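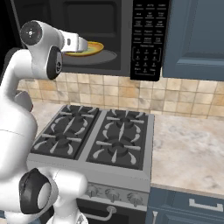 Notebook, December 2019

Threat list matching, second go

Picked up the Detton set again. It is 400 public posts and leaflets, each one marked by hand as either naming a real target (a councillor, an MP, a refugee charity) or just being angry about one. The claim in the Grokport write-up is that their scorer can tell the two apart. I have my doubts and the first run did nothing to shift them.

Ran the scorer on the lot with the settings as supplied. It flagged 17. Read all of them over lunch. Several are plainly quotations from court reporting, where a journalist repeats what the accused wrote. The scorer sees the name and the verb and gets excited. A newspaper is not a plot.

Worse, the hand marks look shaky. Two leaflets with the same wording carry different marks, which makes me wonder who marked them and how late in the day. The notes that came with the set say the markers "agreed well". No figure given. I would like the figure.

Cut the longer items to 300 words to see whether length was the trouble. Same items flagged, near enough, with the court reports still among them. So it isn't length.

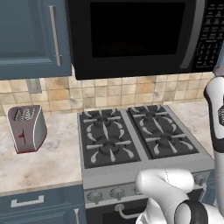 Does a high score mean the police should be told?
Only if a person has read the whole post and thinks so too. The score by itself is no grounds for passing anyone's name on, and I don't want it used that way in the Lim report.

Tried the Skitov word list instead, which is old and crude. It missed things but at least I could see why. Dropped the court reports by hand and ran it again, and it came out no worse than Grokport on what was left. That is either good news for Skitov or bad news for the set.

To do:
re-mark the matching leaflets without looking at the old marks
ask Detton for the marking sheet (asked once already, no reply)
take "detects intent" out of the Lim draft, as it detects words
fresh sample of 300 with no press items in it, then both scorers again

Not sending any numbers round until the re-marking is finished.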